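Polarisers, sunglasses and a very patient Tuesday crowd

I promised last month I'd write up the polariser night for those who couldn't make it, so grab a cuppa because I've got a lot to get through and I never did learn to be brief.

The whole thing started when Paora Mudgway brought in a pair of old sunglasses and asked why his phone went black when he turned it sideways. Lovely question! It's the same one that got me into optics back when I was supposed to be studying something sensible. Light from most phone and laptop screens comes out polarised, meaning the waves are all wobbling in one direction. Polarised sunnies only let one direction of wobble through. Line the two up and you see your screen. Turn one of them ninety degrees and you've got yourself a very expensive black rectangle.

(If your phone doesn't do it, don't go returning your sunglasses. Plenty of newer phones have an extra layer that scrambles things so you can read them at any angle. Mine just goes a bit purple.)

We then moved on to the bit I'd been looking forward to, the three filter trick. Take two polarising sheets and cross them so no light gets through. Now slide a third one in between the two, turned halfway. You'd think adding another filter could only make it darker, and instead the light comes back. I've done this one more times than I can remember and it still makes me grin like an idiot. The middle sheet passes part of the light from the first and leaves it wobbling at forty-five degrees, and from there some of it can get through the last sheet. With perfect filters you'd end up with a quarter of what came through the first one. Ours are the cheap Fillis sheets, so it's less than that, but you can certainly see it across a room.
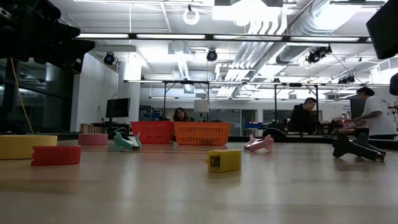
After the tea break we got into stress patterns. You put a clear plastic thing between two crossed polarisers, hold it up to a light, and it fills with coloured bands. A plastic ruler is good, and a cheap clear fork is even better, especially down near the tines where the plastic was squeezed through the mould. The colours show you where the plastic has been stretched or squashed and set that way. Bend the fork gently and the bands shift while you watch. Engineers used to make models of bridges and crane hooks out of clear plastic and study them exactly like this, before computers took over most of the work, and I reckon they had the better job.

Sticky tape is the other one to try at home. Lay strips of the clear, crackly kind over a bit of glass in different directions, a few layers thick in places, and look at it through your filters. I made a sort of wonky parrot. The matte invisible tape mostly doesn't work, so if you get nothing, swap the tape before you blame the filters. You don't even need two sheets if you've got a laptop. Open a blank white page, put your tape in front of the screen and look through your sunglasses. Done.

A few of you asked about buying your own sheets. I paid 37 dollars for a pack of the Fillis, which comes with 40 small squares, and that's been plenty for everyone to have a go. The Caldeira ones are noticeably darker when crossed and cost a good deal more, so I'd only bother if you want them for photography. Whichever you get, peel the protective film off both sides before you decide they're faulty. I say this as somebody who wrote a fairly stroppy email to the supplier and then had to write a second one.

Someone also asked whether you can see polarised light without any filter at all, and a lot of people can, just faintly. It's called Haidinger's brush, a tiny yellowish bow tie in the very middle of your vision. Look at a white patch on a laptop screen and tilt your head slowly from side to side. It took me three goes to catch it, and now I see the wretched thing every time I open a spreadsheet. Bees do it far better than we do, and use the pattern in the sky to find their way about.

Next time we're on to diffraction, and I've got my hands on a Skometa grating that throws a very handsome spectrum up the wall. Bring an old CD if you still own one, and any odd light bulbs you'd like to compare. LED, fluorescent, the old hot filament sort, they all look different once you spread them out. I'd especially love a neon sign if anyone has one sitting in the shed!

Same room, 7 pm start. And whoever went home with my good torch, I'd love it back.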